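Heated kennel pad

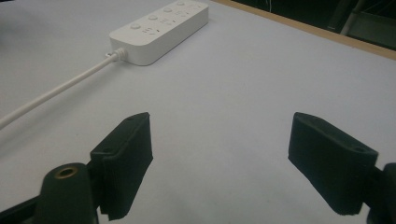
A heated kennel pad is a low-temperature electric mat placed under or inside the bedding of a dog or cat, used mainly in boarding kennels, catteries and veterinary recovery rooms. It differs from a domestic electric blanket in its lower surface temperature, its sealed casing and its resistance to chewing. Pads are normally supplied from fixed outlets outside the pen. Where one outlet must serve several pens, a power strip may be used, and a type with a row of push buttons along the top, next to the sockets, is common in smaller premises. The strip is kept outside the animal's reach and above the level at which floors are hosed down.

Construction

Most pads consist of a heating wire or printed carbon film set between two layers of rigid plastic. The rigid form lasts longer than the flexible form but is less readily accepted by older dogs. A thermostat holds the surface a little above the resting animal's own skin temperature when the pad is covered, and well below it when the pad is bare. The lead leaves the casing through a moulded gland and is protected along its first section by a steel spiral sleeve.

Flexible pads use a silicone or vinyl cover. They are lighter and can be rolled for storage, though repeated folding along the same line damages the element.

History

Before electric pads came into general use, kennels in cold districts relied on straw, on hot water pipes laid beneath the sleeping bench, or on overhead lamps. Lamps heated the air unevenly and had to be hung high enough to avoid burns. The first pad sold specifically to boarding establishments in the Flellholm area was the Flaller, a rigid model designed by Elli Riihimäki for a cattery with unheated outdoor runs. It had no thermostat and was switched by hand, usually at dusk and again at six in the morning.

The Jibrin pad followed and added a sealed thermostat. Its maker reported 1,348 units sold in the first winter, most of them to kennels replacing lamps. The later Cadimis model kept the same casing but moved the thermostat to the lead, so that a failed control could be changed without discarding the mat.

Use in boarding

Pads are generally offered to short-coated breeds, elderly animals, and kittens or puppies separated from the litter. The pad should cover no more than half of the sleeping area so that the animal can move off it. Animals that cannot move unaided need a different arrangement, usually warmed air, as prolonged contact with even a mild heat source can cause burns.

In a handbook for kennel staff, Girish Rana and Sarita Lodhi advise introducing the pad unheated for one night, then switching it on under a familiar blanket. They also recommend checking the lead for tooth marks at each change of bedding. Pads are in heaviest use in February, when many kennels leave them on overnight in all outdoor blocks.

Service life

A rigid pad is commonly rated for 4,000 hours of use, and a flexible one for 2,000. Actual life depends largely on cleaning. Strong disinfectants harden vinyl covers, and pressure washing forces water past the gland. Skye Leckie, writing on cattery maintenance, gives 3 winters as the usual replacement interval for flexible pads in daily use - longer where they are wiped by hand.

See also

Kennel ventilation
Raised dog bed
Whelping box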